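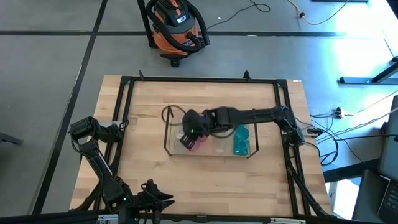

护士执业证书有效期届满后没有办延续,现在要回到护理岗位,想弄清楚走的是延续注册、变更注册还是重新注册,以及那3个月临床护理培训要不要做。我的情况写在后面。理论部分有教材,问题不大;操作部分手生,打算在培训前自己先过一遍流程,条件有限,只能在浅色拼板木桌面上进行,中间放一个透明塑料托盘代替治疗盘,练物品摆放顺序和查对口述。不知道考核时对台面和盘的材质有没有要求,如果差别太大,这样练出来的取放习惯到考场上还要改,不如不练。

基本情况:

执业资格考试早已通过,首次注册正常办理,注册地点在原来的综合医院。后来变更到Economou门诊部,做治疗室护理。离开门诊部以后去了Akeck,岗位是医用耗材的临床支持,工作内容是到各医院讲产品、看操作、收反馈,劳动合同上写的职务是“临床专员”,不是护士。证书是在Akeck期间到期的,到期到现在2年。当时以为只要不在医院上班就不需要管,没有办延续。

从Economou门诊部离职的时间比证书到期早得多,两个时间点不一样。如果从证书到期算,中断没有超过3年;如果从离开门诊部算,已经超过了。这是我最拿不准的地方。

现在准备入职Nasico,是一家护理院,有医疗机构执业许可证。人事给的材料清单很短,只写了证书原件、身份证、体检报告、近期照片,没有提培训证明。我打电话问过,对方说“系统里提交了看结果”。我不想等到被退回来再去找培训医院,所以先问清楚下面几件事:

一是中断执业的起算点到底按哪个日期;二是在Akeck做的临床支持能不能算护理执业活动,公司可以开工作证明;三是如果必须培训,本地有一家Brestameck医院在招脱产学员,招生说明里写理论72学时,其余时间进科室,这种能不能被认可;四是Economou门诊部在系统里好像一直没有把我的注册关系处理掉,电子化注册的个人端登录以后,执业机构还显示门诊部,状态显示已过期,会不会影响Nasico那边提交。

补充:没有受过行政处罚,没有医疗事故记录,姓名和身份证号没有变更过。资格证书和旧的执业证书原件都在。

Guoqing Li
发表于 25/07/2024

窗口第三个凳子
按你的顺序回。我在医院护理部做过注册管理,经手的主要是机构端,各地主管部门的口径有出入,最后以你拟执业地点的受理窗口为准。

先定类型。延续注册的前提是有效期还没有届满,要在届满前的规定时限内提出。变更注册的前提是证书仍在有效期内,只是执业地点发生变化。你的证书已经过期,两条都不适用,对应的是重新注册。《护士执业注册管理办法》里把“注册有效期届满未延续注册”列为重新注册的情形之一。另一种情形是受吊销执业证书处罚,自吊销之日起满2年,跟你无关。有人把这两种情形混在一起看,以为过期以后也要等满两年才能申请,这是读错了条文,过期未延续没有等待期。

再说培训。重新注册不必然附带培训。条文的结构是:重新注册按首次注册的要求提交材料;中断护理执业活动超过3年的,还应当提交在省级主管部门规定的教学、综合医院接受3个月临床护理培训并考核合格的证明。所以判断有没有培训这一项,看的是“中断护理执业活动”,条文没有写“证书过期”。证书过期是引起重新注册的原因,中断执业是引起培训的原因,两件事各有各的时间线。很多人恰好同时发生,于是当成一件事。

起算点。按文义,护理执业活动停止的那天开始算,也就是你离开Economou门诊部、不再从事护理工作的时间。证书在手里有效,但人不在护理岗位,仍然属于中断。实际审核时窗口能看到的只有系统数据,有些地方为了操作方便,直接拿有效期届满日来算,这样对申请人有利。也有些地方会要求提供社保缴纳记录或者原单位的离职证明,用来核对离岗时间。你问的这个城市用哪种,我不知道,只能问。问的时候不要问“我需不需要培训”,这样问对方多半回答“系统提交看结果”,跟你从人事那里听到的一样。改成问“中断执业的起算日期,以有效期届满日为准,还是以最后一个护理岗位的离职日期为准,需要什么材料证明”。这个问法对方没有办法用一句话挡回来。

在Akeck的工作。不算。护士执业要求在注册的执业地点从事护理活动,执业地点是医疗卫生机构。Akeck是企业,没有医疗机构执业许可证,你也没有以它为执业地点注册过。工作内容里即使有进病房、看操作、指导使用,也是企业人员行为,开出来的证明在注册这件事上没有用途。我的建议是不要提交这份证明。提交了不会增加认定,反而把离岗时间写得很清楚。当然,如果窗口明确要求说明这一段经历,就如实写,不要写成护理工作。提供虚假材料的后果比多做一次培训严重得多。

Brestameck医院的培训。看两点,学时不是主要的那一点。第一,它在不在省级主管部门规定的培训医院范围内。有的省公布名单,有的省只写条件,例如教学医院、综合医院、达到某一等级,由申请人自己对照。让Brestameck医院护理部或者科教部门给你看文件,看的是主管部门的文件或者名单,招生说明不能代替。第二,证明上怎么写。条文要的是“3个月临床护理培训并考核合格”,证明里至少要有起止日期、轮转科室、考核结论和公章,公章应当是医院章或者护理部被授权使用的章。72学时理论是他们自己的教学安排,条文里没有这个数。我见过被退回的证明,问题基本都在写法上:只写“进修”,没写“临床护理培训”;只写“完成学习”,没写“考核合格”;起止日期加起来差几天不到3个月;盖的是培训中心的章,而培训中心不是医院的内设部门。签协议之前先要一份空白的证明样式,拿去窗口问一句行不行,比结业以后再改省事。

有一个细节,证书过期期间你没有有效的执业注册,培训时的身份是学员,不能独立执业,操作要在带教护士指导下进行,护理记录由带教签名或者双签,具体看医院规定。如果有科室让你单独顶班,要拒绝,这个风险落在你身上。

系统状态。电子化注册系统分个人端和机构端。你现在个人端显示门诊部、已过期,是历史关联没有解除,通常不妨碍提交重新注册申请,但有的地方系统会提示需要先由原机构在机构端做离职或者备案处理。处理方法:先在个人端进入业务申请,看重新注册的入口能不能点开,能不能选择Nasico为拟执业机构。能选到,就不用管门诊部。选不到或者提示关联冲突,再联系Economou门诊部的机构端管理员。如果门诊部已经停业或者没有人管账号,拿离职证明找门诊部所在地的主管部门处理,不要找Nasico所在地的,两边权限不一样。

还要确认Nasico有没有开通机构端,护理院有执业许可证就应该有账号,但有的单位账号在前任手里,密码没有交接。他们人事给你的清单没有区分注册类型,我怀疑是直接拿首次注册的清单改的。

材料按下面的准备,多出来的不交就是了。
重新注册申请审核表,系统填完后导出打印,签名手写。
身份证明。
护士执业资格考试成绩合格证明或者专业技术资格证明。
学历证书,以及专业学习中的临床实习证明。按首次注册要求提交的就包括这一项,年头久的人容易找不到,去原来的学校档案部门补。
旧的执业证书原件。
体检证明,要用指定医疗机构出的、在规定时限以内的。入职体检和注册体检项目不完全一样,先问能不能共用。
Nasico拟聘用的相关材料。
培训并考核合格的证明,如适用。

你自己练操作的事不归注册管,归培训医院的考核管,我不评价。

清河二十床
前面注册部分写得很全,我只说操作考核。我在教学医院带教,参加过返岗人员的考核评分,流程是医院自己定的,Brestameck医院用什么评分表要向他们要。

台面和治疗盘的材质,我用过的评分表里没有对应的扣分项。评分表里写的是“操作台清洁、干燥、宽敞”“治疗盘清洁,物品放置合理”一类的话。考场里提供什么用什么,考生不自带。所以在木桌上用塑料托盘练物品摆放,顺序和方位的记忆是能用的。需要注意的是下面几处。

尺寸。托盘的大小决定你能不能把物品一次摆下,也决定你的手要移动多远。不知道考场用多大的盘,就按常见治疗盘的大小去量一下自己的托盘,差得太多就换。摆放原则是常用的靠近身体,无菌物品与非无菌物品分开放,污物容器放在不需要跨越无菌区就能够到的位置。这几条换了盘也成立。

木桌面不能当作无菌操作的台面来练。拼板之间有缝,不好擦净,铺无菌盘的时候治疗巾打湿了会吸水,这是在真实工作环境里需要避免的。单纯练顺序没有问题,但你嘴里口述的时候要把“检查台面清洁干燥”这一句带上,不要因为在家里练就跳过去。返岗的人扣分最多的地方不在手上,在口述和查对。动作都还记得,说不全。

查对的内容这几年各医院改得比较多,身份识别要求同时使用至少两种识别方法,不能用床号单独识别,这个写法各家基本一致。但是查对的时机、扫描设备怎么用、口头医嘱怎么复述,各家流程有自己的规定。你离开病房的时间不短,不要按旧习惯练熟,练熟了更难改。先拿到Brestameck医院的流程再练。

手卫生单独练。七步洗手法大家都会做,问题出在时机。考核时评分的人手里有一张时机表,接触病人前、清洁无菌操作前、体液暴露风险后、接触病人后、接触病人周围环境后,漏一次扣一次。在家里没有病人,没有床单位,很容易练成开头洗一次、结尾洗一次。我的做法是让学员把操作步骤写成一列,在旁边把需要手卫生的位置标出来,照着念,念到没有停顿为止。

项目方面,返岗考核常抽的有静脉留置针穿刺、心肺复苏、吸氧、吸痰、无菌技术、导尿、心电监护。你在Economou门诊部做治疗室,注射输液应该没有问题,吸痰、导尿和监护在门诊做得少,时间优先给这几项。心肺复苏一定要用模型练,在软的东西上按出来的深度没有意义。Nasico是护理院,气道护理、压力性损伤护理、管路护理以后天天用,考核抽不到也要补。

还有,你在Akeck讲过耗材,讲解时的操作顺序往往是按产品说明书来的,跟医院的操作流程不一样。比如留置针,说明书从打开包装开始讲,医院流程从核对医嘱、评估病人开始。评估部分占的分不低。这一类跳步骤的情况,我在企业背景的学员身上见过好几次,自己很难察觉,最好找人对着评分表听一遍。

72学时理论如果集中在前面上完,后面进科室以后基本没有时间看书,值班和轮转会把时间占掉。理论考试放在什么时候,入学时问清楚。

蓝桶
不用那么麻烦。我证也过期过,直接让单位在系统里提交,一周多就下来了,没有要培训证明。我过期的时间短,中间一直在医院上班,换了科室。反正先提交,退了再说。

窗口第三个凳子
回复楼上。过期以后“一直在医院上班”这一点不建议作为经验介绍给别人。证书过期期间从事护士岗位的护理活动,属于未取得有效执业注册而执业,机构和个人都有责任。你的情况没有要培训证明,是因为执业活动没有中断那么久,跟题主不是一回事。

“先提交,退了再说”在多数地方可行,但题主的时间安排不同。培训医院招学员按批次,错过一批要等下一批。比较稳的做法是问清楚起算点,同时向Brestameck医院拿名单依据和证明样式,两件事并行。

Guoqing Li
谢谢各位。今天问了窗口,用的是第一位给的问法。答复是以最后一个护理岗位的离职时间为准,需要离职证明,社保记录作为补充。这样我超过3年,要做培训。

Brestameck医院科教部门发来了证明样式,有起止日期、轮转科室和考核结论,落款是医院公章。名单依据他们说以省里的文件为准,文件我已经拿到,里面写的是条件,没有列医院名称,窗口看过以后说可以。

系统里重新注册的入口能打开,能选到Nasico,没有提示冲突,所以Economou门诊部那边暂时不处理。Nasico同意保留岗位到培训结束,这期间不安排我上护理班。

Akeck的工作证明不交了。实习证明确实找不到,已经联系学校档案室,需要本人到场或者写委托书。

还有一个没有解决:体检报告的时限。培训要3个月,现在做的体检到提交申请时可能超时,Nasico又要求入职前先交一份。是不是只能做两次?

窗口第三个凳子
先问Nasico能不能把入职体检推迟到培训结束前后,做一次,两边共用,项目按注册那张表来,入职需要的项目往上加。培训医院入科之前可能也会要求体检,那一份是它自己用的,一般不能代替。问的时候把三家的表都要过来对一下。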